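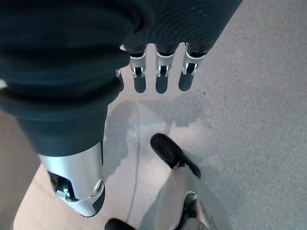 Drenska, September

3. What the students did with the hands

By the time the fall group started, the Tasten course had been running on simulation homework for a year and we were all a little tired of it. So we changed the plan. Every team got real hours on the full humanoid, hands and all, and their grade came from one thing: teach the robot to reach for something near its own feet without making a mess of it. I know that sounds small. It kept us busy for the whole term!

Our first surprise was how much the wrist view mattered (Figure 1, shown in two parts, wrist first and head second). From the wrist you get the fingers hanging down over the floor, the feet below them, and a big soft shadow in between. Two teams had trained their floor detector on clean pictures, and it kept calling the shadow an object. I'd warned them about lighting in the Koval lab, but a warning doesn't do much until you watch your own code try to pick up a shadow.

We ended up collecting 3,013 short clips over the course, and the students labeled 974 of them by hand. The rest got labels from a small model that one team wrote and the others borrowed, with a fair bit of grumbling over whose labels were better. We threw out 505 clips, mostly for bad time stamps. I'd love to say we had a clever rule for that, but we just looked at the clock drift and picked a cutoff that felt safe.

The head view was what finally got people thinking about the body as a whole. Both arms come into it, both legs stretch out across the floor, and the cables loop around and trail off wherever they like. Students who had only planned for the hand suddenly had to plan for a knee, a foot and a cable as well. One team added what they called a "cable tax" to their planner, a cost that goes up when the arm gets near a line on the floor (shadow lines included, sadly, at least in their first version). It's a bit of a hack, and I still use it.

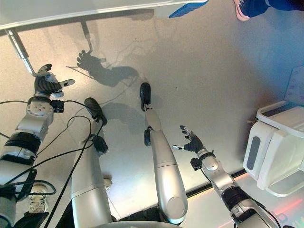
Figure 1. Wrist view (first part) and head view (second part) from the course sessions, hands over the floor.

3.1 Grading and what we'd change

Each team got 50 scored tries in the last week, and we counted a try as good only if the hand reached the target and touched nothing else on the way. Teams that used both views did better than teams that stuck with one, though the gap was smaller than I'd hoped. Next time I'd hand out the Prirov planner on day one and save everybody the install week.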